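The busy box has six ways to get it wrong

By Darius Marinescu

Most published work on robot manipulation reports a success rate on objects that hold their shape. Blocks, mugs and drawers dominate the benchmarks. A group at Remasura, a robotics lab in Witgate, has spent the past year on the rest: thin plastic, loose cords, small latches and doors that swing a little further than expected.

The lab's method is called Plirik. It is a way of training a two-armed robot from human demonstrations while discarding most of what the demonstrations contain. Operators drive the arms through a task, the system records camera images and joint positions, and a filter then removes the stretches in which the arms are simply traveling. What remains are the short intervals before and after contact. The control policy is trained on those intervals alone, and a conventional motion planner handles the travel.

The test table is kept deliberately ordinary. It stands against a large window, so the light changes through the day, and the objects on it differ in stiffness. A wooden box with latches and little colored doors represents the rigid end of the range. Plastic bags represent the other.
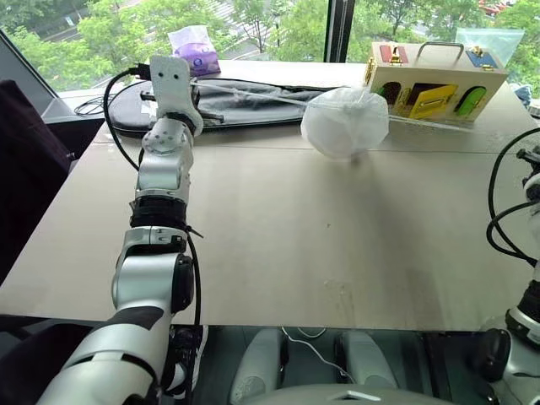
Last changed: September 7, 2023

Costel Mocanu, who leads the work, says the filter began as a storage measure. The first collection run produced 3,156 demonstrations, and the lab could not keep all of them at full resolution. "We cut the travel segments to save disk space," he says. "The policy trained on the cut version was better at latches. We assumed a mistake in the evaluation and spent November looking for one."

The explanation they settled on concerns how training error is distributed. In an unfiltered recording, the arm spends most of its time in free space, where many different paths are equally acceptable. A network trained on everything devotes much of its capacity to reproducing those paths. Contact takes up little of the recording and contributes little to the total error, although it decides the outcome.

With the filter in place, 700 demonstrations were enough to match the latch performance of the full set. Reducing that to 200 gave usable results on doors but not on latches, where small errors in approach angle caused the fingers to slide off the metal.

Deformable objects were harder. A flat plastic bag offers few visual features, and its edge is difficult to locate against a pale background. The wrist camera helps here – at close range, creases and reflections that are lost in the overhead view become large enough to use.
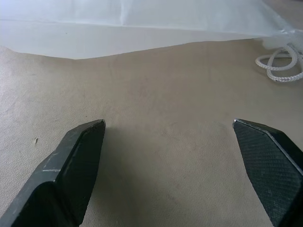 The remaining problem is depth. A finger that descends slightly too far presses into the table, and one that stops slightly too high closes on air. Mocanu's group handles this with a slow final descent that ends when motor current rises above a threshold. The method is old and adds time to each grasp, but it removes the need for an accurate height estimate on transparent material.

The bag results should be read with some care. Each condition was evaluated over 60 trials, all on one table, and the starting positions were set by hand. The paper reports no tests on a second robot. A replication by Agbenyega, a smaller automation firm that works with the lab, is under way on different arms with different fingers, and its engineers have already had to retune the contact threshold.

There is also the matter of where the filter places its cuts. The present version uses a fixed window on either side of contact, the same length for a latch as for a bag. Mocanu regards this as the weakest part of the design. A learned window has been tried and tended to shrink until it excluded the approach altogether. The group is now testing a lower limit on its length, set separately for each task.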